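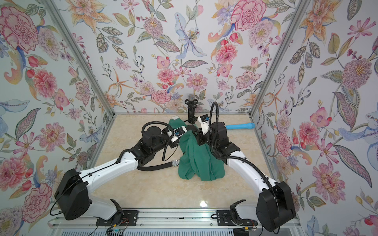 Inbridge recalls Lasness floral wallpaper over seam adhesive

Inbridge has asked retailers to stop selling one production run of its Lasness wallpaper after customers reported seams lifting within weeks of hanging. The recall covers over 1000 rolls shipped in March to stores and trade counters. Rolls from earlier shipments are not affected and can remain on sale.

The fault lies in the dry paste coating applied to the back of the paper at the plant. According to technical manager Zlata Boiko, the coating weight dropped below specification along one edge of the web when a metering roller went out of alignment. The sheet bonds normally across most of its width, but a narrow strip at the left edge takes up too little water during soaking and does not hold once the wall has dried.

"The print layer and the base paper are within tolerance," Boiko said. "The defect is limited to the paste, and it shows at the seam before it shows anywhere else."

The company advises against re-sticking lifted seams with general-purpose glue, as it can stain the face of large floral prints. A border and overlap adhesive may be used as a temporary repair.

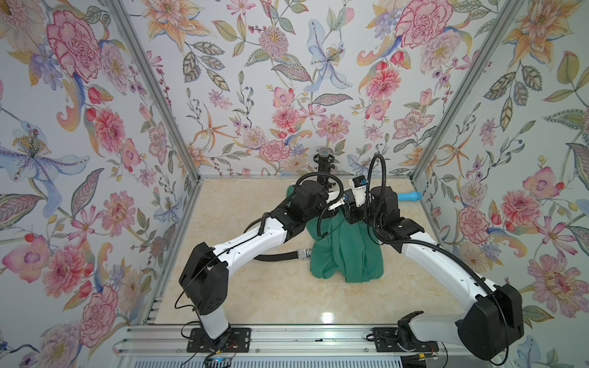 Affected rolls carry the letter S after the batch number on the label insert. Customers who no longer have the insert can bring an offcut at least 4 inches wide to the store, where staff will check the back of the sheet with a damp sponge. Unused rolls will be exchanged or refunded. For paper already on the wall, Inbridge will supply replacement rolls and pay a fixed amount toward stripping and hanging.

Decorating contractor Costel Olteanu, whose firm Bălan hung the paper in two rental apartments, said the seams opened first on walls above radiators. He has submitted a claim for both jobs and is waiting for matching stock - pattern repeats from a different print run may vary slightly in color.

Inbridge said the roller has been replaced and that coating weight is now measured at both edges of the web. The Soron range, made on a separate line, uses paste-the-wall backing and is not part of the recall. Replacement Lasness rolls will be sent out in the order claims are received.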